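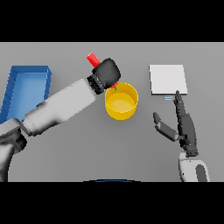 Damolden sim rollouts: the bad batch

README, last touched October 9, 2022

Hi! If you found this folder because your policy trains fine on everything else and then goes weird on this one, you're in the right place. I wrote most of this while I was still annoyed, so pardon the tone.

What's in here

100 simulated episodes of a two-armed robot at a plain gray table. The left arm has a parallel-jaw gripper, the right one has a multi-fingered hand. The objects are a red cylinder, a yellow cup, a blue tray and a white pad. The task is the boring part: left gripper picks up the cylinder and drops it in the cup. The right hand is supposed to stay out of the way, and mostly does.

50 of the episodes are good. The other 50 were made after I updated Trivalach (our grasp controller) in May and didn't rerun the checks. Yes, I know. They're all kept on purpose, so please don't "clean up" the folder for me.

What went wrong

Short version: the gripper doesn't let go.

Longer version. The controller decides it's over the cup by comparing the gripper's position to the center of the cup opening. After the update, the cup position it reads is stale by 3 control steps. If the cup hasn't been touched, who cares, stale and fresh are the same number. But the jaws sit low on approach, and if they brush the rim the cup slides a little, and now the controller is aiming at a place where the cup used to be. It hovers next to the cup with the cylinder still in the jaws, waits for a position match that never comes, and sits there until the episode times out.

That would be merely dumb. The part that bothered me is the success flag. The success check looks at the distance from cylinder to cup and doesn't ask whether the gripper is open. So a stuck episode with the cylinder held close enough to the cup gets logged as success = true. I trained on those for a while before I watched any of them (lesson learned, I now watch some first!) and got a policy that carries the cylinder over beautifully and then refuses to release it. It learned exactly what I'd labeled.

The safety bit

This is all sim, so nothing got bent. But the same controller build was queued up for the real arm in the Van Dijk lab, and there the timeout doesn't park the arm. It retries with more downward force. A gripper pressing on a cup rim with increasing force and no upper limit is something I really don't want to find out about in person. I pulled the build before it ran. If you have a copy of Trivalach from before the fix, please don't put it on hardware, not even "just for a quick test".

Files

episodes/good: pre-update, labels can be trusted
episodes/stuck: post-update, labels can NOT be trusted
labels_fixed.csv: I relabeled the stuck set by hand, use this one
labels_orig.csv: what the logger wrote, wrong flags and all
notes.txt: mostly swearing, skip it

Each episode has joint states for both sides, the gripper command, the measured gripper opening, object poses and rendered frames. Frames have black bars top and bottom. That's the wide render padded out to a square, so crop them if your loader cares. Mine didn't and then it did.

Known leftovers

In 10 of the stuck episodes the cylinder does come loose right at the end. I marked those "late" in labels_fixed.csv and couldn't decide if they count. Leave them out if you're measuring release timing.

Contact forces at the rim are noisy. Don't fit anything to them.

Right hand joints are recorded but the controller never commands them in this task, so whatever motion you see there is drift.

The fix

Read the cup pose fresh every step, require the gripper to be open before success can be true, and cap the downward force on retry. All three are in the current Trivalach. I also added a check in Trarari (the little tool we use to run batches) that stops a batch if every episode hits the timeout and still reports success. Would have saved me a lot of grief.

What it's good for

Failure detection, mostly. Label auditing too. I wouldn't train a pick and place policy on the stuck half unless you want a robot that's very attached to its cylinder.

Still to do: rerun the stuck seeds with the fixed controller and put them next to the originals. The seeds are saved in each episode header, so if you get to it before I do, go ahead, just put the output in a new folder.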